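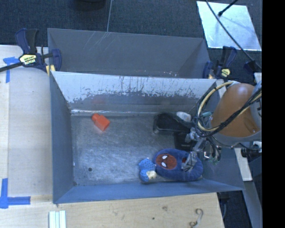
Notes 6: Bin picking, mixed items

Intro to Robot Handling, Rotich building, lab side
Notes typed up by Kheri Mfaume from Benedita Louro's session, September 2019. Corrections to me please, not to her.

Where we are

Last time: one object, known shape, flat table. Now a bin with walls and a pile of stuff nobody modeled. Harder in every way. You still use your Notes 4 code for the arm moves, only the part that picks the target changes.

Task for the Clavero rounds

Items start in one bin, end in the other. One item per pick. Run is 10 minutes, 24 picks max, whichever comes first. An item dropped back in the same bin costs you the pick but no points. An item dropped outside both bins is minus one and you don't get it back. Hands stay out of the bins while the run clock is going.

Vocabulary (will be used without explaining from here on)

Approach: the straight piece of path right before contact.
Standoff: where the approach starts.
Clutter: anything touching or nearly touching your target.
Occluded: part hidden from the camera, by another item or by your own arm.
Regrasp: put down, pick up again in a better way. Legal.

Choosing the target

Don't start with the favorite item. Start with the one that has room around it. In the setup at the top, the orange-red one on the left has clear floor between it and the rest, so a simple "farthest from its neighbors" score would send you there first. The group on the right is another story: black case, black box, blue plush with the Spider-Man face, smaller blue toy up against the end of it. Two blue things touching = segmentation will very likely hand you one blob. Check blob size against your upper limit before you trust the center point. Center of a merged blob is usually the gap, and you close on nothing.

Score we'll use (start simple, tune after):

score = clearance + height - wall penalty

Clearance is distance to nearest other blob. Height is the top of the item over the bin floor. Wall penalty kicks in when the grasp point is close to a wall, see next part. Weights are yours to pick, but write down what you picked. Half the reports in June had no weights in them at all.

Walls

Bins have sloping sides, so the opening is wider than the floor. Consequences:
- clearance at the rim tells you nothing about clearance at the floor
- a vertical approach near the floor edge can still clip the wall on the way down
- items near the wall: turn the gripper so the fingers close along the wall, no finger in between

Team Bitosside skipped the last one and spent a whole afternoon on resets.

Shiny metal

Gray metal floor reflects the lights. You'll get a bright strip along the seam where floor meets wall, plus scuff marks that look like edges to a naive edge detector. Also color reflections: the orange-red item throws a faint reddish patch on the wall behind it. If you threshold on color only, that patch can come back as a second object. Filters to try, in order:
1. minimum blob area
2. ignore blobs whose depth matches the wall model
3. take an empty-bin picture at the start and subtract

Number 3 is cheap and most people forget it. It stops working if the bin moves, hence the bar clamps. Check the clamps are tight before each run. If you loosen one, redo the calibration, all of it.

Soft against hard

Plush: close slow, use a low force limit, expect the width to keep shrinking after contact. Do not use "width stopped changing" as your grasp check, it fires late or not at all. Use motor current. Lift a little, pause, check again, then go.

Hard glossy items: opposite problem. Contact is sharp, slip is sudden. Rounded edges push the fingertips up. Go for the flattest pair of sides you can find even if it means a rotated approach. Black and glossy is also bad news for depth, expect holes in the depth image. Fill from the rim inward, dont just take the mean.

Boxes: easy if isolated. In a pile, top face may be fine in the image while both sides are blocked. Check the sides.

Camera and arm

Our view is fixed, so the arm gets in the way. Once the gripper is down in the bin you can't see what it covers, and the cable loop hangs over a good chunk of the view too. So:
- take the picture with the arm at home, every time
- plan from that picture only
- go back to home before the next one

Slow, yes. Teams that tried to look while moving lost more time then they saved. (Benedita said she'd be happy to be proven wrong. Bring logs.)

Also watch the cables. No wrist turns past the software limit, they will snag. If you see a hose pulling tight, hit stop first and debug after.

Practice log

The Skendthorpe set from earlier groups is on the shared drive: 1504 pick attempts, 136 of them marked as double picks. Look at the double picks before you write your blob splitter. Columns are item, grasp point, angle, force limit, result. Result codes are in the readme, ignore code 7, it was a logging bug.

For next session

- target score running on saved images, no arm needed
- one page: your weights and why
- list of three picks from the log your score would get wrong
- read Notes 7 on placing, short

Lab sign-up sheet is on the door. Two teams per slot, bring your own laptop charger.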